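二年次プロジェクト実習の最終レポートです。テーマは「地域の方言音声アーカイブをつくり直す」。前期の中間発表で配ったメモをもとに、夏以降の作業を書き足しました。

# カセット377本の声をもう一度聞けるようにする

## 1. はじまり

うちの学科の資料室には、奥の棚一面にカセットテープが並んでいます。七〇年代の終わりから九〇年代にかけて、当時の学生が県内の集落を歩いて録った方言の聞き取り調査です。数えたら377本ありました。ラベルには集落名と話者の生年、それから「昔話」「田植え」「雪」「嫁入り」といった話題が鉛筆で書いてあります。この鉛筆の字がもう、すごくいいんです。調査者によって字の癖が違って、途中で書き手が替わるのがわかります。

最初に再生したのは「雪・その二」という一本でした。おばあさんが、屋根の雪の呼び名を種類ごとに説明してくれるのですが、途中でやかんが鳴り、「ちょっと待ってけろ」と席を立ち、戻ってきて全然違う話(隣の家の犬の話)を始めます。班の全員がイヤホンを分け合って笑いました。論文に引用された例文だけを読んでいたら、この犬には会えなかったわけです。この日にテーマが決まりました。

プロジェクト名は「Ulura」にしました。意味は特にありません。聞いた感じがやわらかく、検索して他とかぶらなかったので採用です。

## 2. 目標

四月の計画書には次のように書きました。

- テープ全点の目録を作る
- 音声をデジタル化し、劣化の激しいものから優先して保存する
- 21の集落それぞれについて、最低一本は文字起こしを付ける
- 話題から引ける検索ページを学内で公開する

先に結果を書いておくと、目録は完成、デジタル化は300本まで、文字起こしは全集落ぶん達成、検索ページは試作版が動いています。残りのデジタル化は来年度の班に引き継ぎます。引き継ぎたくないくらい楽しい作業なのですが、卒業研究もあるので仕方ありません。

## 3. 目録づくり

目録は表計算ソフトで始めて、途中でデータベースに移しました。項目は整理番号、集落、話者の生年と性別、録音年月、話題、テープの種類、状態、備考です。

いちばん悩んだのは「話題」でした。ラベルに「昔話」とあっても、聞いてみると三分の一は畑の愚痴だったりします。かといって、中身を聞いて細かく分類すると時間がいくらあっても足りません。そこで、ラベルの記載はそのまま残し、別の欄に自由なタグを付ける方式にしました。タグは一本につき五つまで。「やかん」「犬」というタグもちゃんとあります。

集落名の表記も揺れていました。合併前の村名、字名、通称が混ざっていて、同じ場所が三通りに書かれていることもあります。図書館で古い地形図を広げ、ひとつずつ突き合わせました。地図の上で集落が見つかるたびに声が出てしまい、閲覧室で一度注意されました。反省しています。

## 4. デジタル化

### 4.1 再生の準備

テープを扱う前に、全員で練習用の空テープを使って手順を覚えました。長く巻かれたままのテープは層どうしが貼り付いていることがあるので、いきなり再生せず、早送りと巻き戻しを一往復させてから聞きます。パッドが取れているものは殻を開けて新しい殻に移します。五ミリほどのねじを机から落とすと見つけるのが本当に大変で、途中から白いトレイを敷いて作業するようになりました。

状態は四段階で記録しました。

| 記号 | 状態 | 対応 |
|---|---|---|
| A | 問題なし | そのまま録音 |
| B | 音のこもり、軽い雑音 | ヘッドの角度を調整して録音 |
| C | 走行不良、パッド外れ | 殻を交換して録音 |
| D | カビ、切れ | 保留、先生に相談 |

Dは40本ありました。カビのあるものは袋に分けて封をし、ほかのテープと同じ棚に置かないようにしています。

### 4.2 録音

デッキは資料室にあったものを使い、オーディオインターフェースを通してパソコンに取り込みました。形式は非圧縮のWAV、24ビット、96キロヘルツです。話し声にそこまで必要なのかという議論は班の中でもありましたが、もとのテープが次にいつ再生できるかわからないことを考え、細かいほうに合わせました。

テープは実時間でしか録音できません。六十分テープなら六十分かかります。この待ち時間が、やってみるとプロジェクトでいちばん豊かな時間でした。作業しながらずっと誰かの話を聞いているので、夏休みが終わるころには、班員の会話に普通に方言が混ざるようになっていました。私は今でも「いたましい」を「もったいない」の意味で使います。

### 4.3 保存

WAVのままだと容量が大きくなるので、保存の方針もきちんと決めました。原本のファイルには手を加えず、雑音を減らしたものや切り出したものは別の場所に置きます。原本は学内のサーバーと、別の建物に置く外付けディスクの二か所に保管し、ファイルごとにハッシュ値を記録して、月に一度照合します。

照合は自動にしましたが、結果を見るのは人の役目です。九月の照合で一件だけ値が合わないファイルがあり、青くなって調べたところ、班員が試聴用の場所と間違えて上書きしていました。もう一方の控えから戻して事なきを得ました。控えを二つ持つ意味を、授業で習うより百倍くらい強く理解した出来事です。これ以降、原本の場所は読み取り専用にしています。

サーバーのディスクは一台ずつ引き出し式のキャディに収まっていて、本体の差し込み口に抜き差しできるつくりです。テープの殻を開けてばかりいた私たちには、同じ「声の入れ物」でもここまで形が変わるのかと新鮮でした。
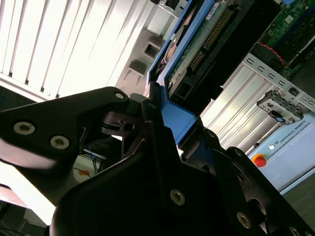
## 5. 文字起こし

### 5.1 表記の決めごと

方言の文字起こしは、どこまで音に忠実に書くかで読みやすさがまるで変わります。音声記号で書けば正確ですが、集落の人には読んでもらえません。かなだけで書くと、中間的な母音や鼻にかかった濁音が消えてしまいます。

話し合って、二段構えにしました。一段目はカタカナを基本に、鼻濁音だけ記号を付けたもの。二段目は共通語訳です。音声学の授業で扱うような細かい表記は、希望する箇所だけ備考に足します。たとえば、こうなります。

> ユギ フッテ ヤネサ アガッタ
> (雪が降って、屋根に上がった)

「サ」は方向を示す助詞で、聞き取りの中に何度も出てきます。ただ、「どこそこにいる」の「に」にまで使うかどうかは話者によって分かれるようで、タグを付けて並べると集落ごとの傾向がうっすら見えてきました。まだ数が足りず結論は出せませんが、これを見つけた夜は嬉しくて眠れませんでした。

### 5.2 聞き取れないところ

どうしても聞き取れない箇所は、無理に埋めず〔不明〕と書いて時刻を残しました。最初のうちは〔不明〕が多いのが恥ずかしかったのですが、別の班員が聞くとあっさりわかることもあります。そこで、一人が起こしたものを必ずもう一人が聞き直す方式に変えました。二人とも聞き取れなかった単語が、三本先のテープで別の話者の口からはっきり出てきたこともあります。「ああ、これだったのか!」と部屋中で叫びました。農具の名前でした。

自動の文字起こしソフトも試しました。若い話者の、共通語に近い発話ならかなり助けになります。いっぽう年配の話者では、雪かきの話が料理の話になって返ってきたりするので、本文には使わず、発話の区切り位置を出すことだけに利用しました。

## 6. 検索ページ

検索ページは班のプログラミング担当が中心になって作りました。仮の名前は「Cerow」です。集落、録音年代、タグから絞り込むことができ、文字起こしがあるものは、行をクリックするとその位置から音声が流れます。

文字を追いながら声を聞けると、印象ががらりと変わります。文字だけなら怒っているように見える一文が、聞けば笑いながら言っている。逆もあります。試作版を一年生に触ってもらったときも、いちばん反応がよかったのはこの機能でした。

一年生からもらった意見のうち、すぐに直したものを挙げておきます。

1. 再生中の行が目立たないので、背景に色を付けた
2. 共通語訳を隠せるボタンを追加した(先に自分で意味を当ててみたい、とのこと)
3. 地図から集落を選べるようにした
4. スマートフォンで文字が小さすぎたので大きくした

地図の背景は最初、細かい等高線の入ったものを使っていましたが、重くて動かないので簡単な白地図に替えました。川だけは残しています。言葉の分かれ目が尾根や川に沿っているように見えるところがあり、川がないとそれに気づけないからです。

## 7. 公開と権利について

技術の話ばかり書きましたが、時間をかけたのはこちらも同じです。録音当時、話者の方は研究に使われることには同意していても、インターネットで流れることまでは想像していなかったはずです。中には近所の噂話や、家族の病気の話も含まれています。

学科の先生と相談し、当面は学内の端末だけで聞けるようにしました。個人名が出る箇所は試聴用の音声で無音にし、原本は残します。集落の公民館にも手紙を出し、ご家族が聞きたい場合の窓口を設けました。返事をいただいた三つの集落へは、秋に音声を持って訪ねています。

公民館の和室で再生したとき、話者のお孫さんにあたる方が「こんなに早口だったかな」と言って、しばらく黙って聞いておられました。別の方は、録音の中の言い間違いをその場で訂正してくださいました。備考欄に書き足したのはもちろんです。〔不明〕も七か所が埋まりました。

## 8. うまくいかなかったこと

- 作業時間の見積もりが甘く、文字起こしは一時間の音声に十時間以上かかることもありました。
- 初期の目録で番号の付け方を途中で変えてしまい、旧番号との対応表が必要になりました。
- 夏の資料室が暑すぎました。テープにも人にもよくないので、来年度は録音を春と秋に寄せることを勧めます。
- タグが自由すぎて、「雪」「ゆき」「積雪」が並んでいます。整理はまだ途中です。

## 9. 次の班へ

作業机の引き出しに、交換用の殻、綿棒、クリーニング液、ねじ用の白いトレイが入っています。デッキの電源は入れてから十分ほど置いて使ってください。音が落ち着きます。未録音のテープは棚の下二段で、付箋の黄色が優先です。

それから、できれば最初の一週間は何も起こさず、何も入力せず、ただ聞いてみてください。おすすめは「雪・その二」と「炭焼き」、それに「祭りの前の晩」です。最後の一本は、後ろで太鼓の練習が始まってしまい、話者も調査者も途中から大声になっています。

目録の最新版と表記の手引きは共有フォルダの「Ulura」の中にあります。手引きの四ページ目、鼻濁音の記号の表だけは古いままなので、九月の改訂メモのほうを見てください。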